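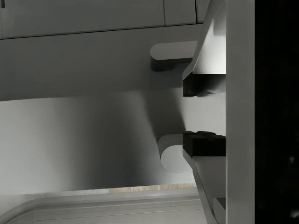
Wilska cold air intake, fitted to a 2.5 litre ute

I bought the Wilska intake in August after the factory airbox cracked near the lower clip. A genuine replacement was going to cost more than the aftermarket kit, so I went with the kit. It came from Flistwood, who had it to me quickly and packed well.

The box has the tube, a cone filter, a heat shield, clamps and a bag of bolts. The instructions are short and the drawings are small. Two of the bolts for the shield were too long and fouled on the inner guard, so I swapped them for shorter ones from the shed. The rubber seal along the top of the shield has to be trimmed to suit. Leave it a bit long and cut it back once the bonnet is on its catch.
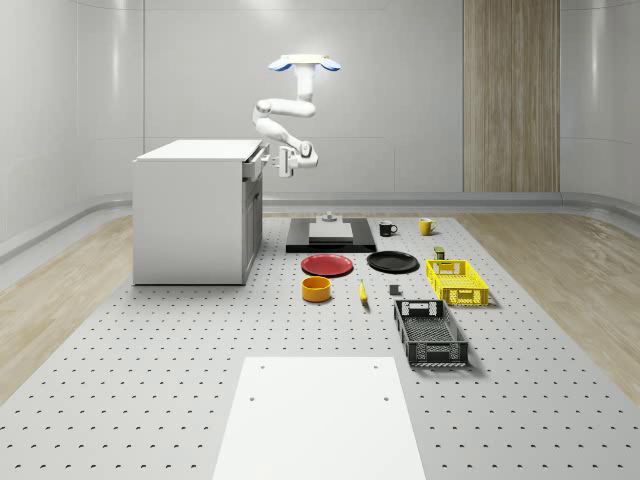

Fitting took me most of a morning with ordinary hand tools. The airflow sensor slid straight across from the old box and I had no warning lights on start-up. Check the clamps again after the first decent drive. Mine had both loosened slightly.

As for power, don't expect much. Throttle response feels a little sharper above the middle of the rev range, and down low I can't pick any difference. Fuel use hasn't changed. It is louder, mostly under load, and there's a drone on long hills that my wife dislikes.

Leif Grímsdóttir at the workshop has the Evell version on a similar engine and reckons the shield is thicker and seals better. It costs more and the filter is harder to get at. The Wilska filter comes out with one clamp, and it can be washed and re-oiled.

I'd buy it again to replace a broken airbox. If yours is still in one piece, put the money toward tyres.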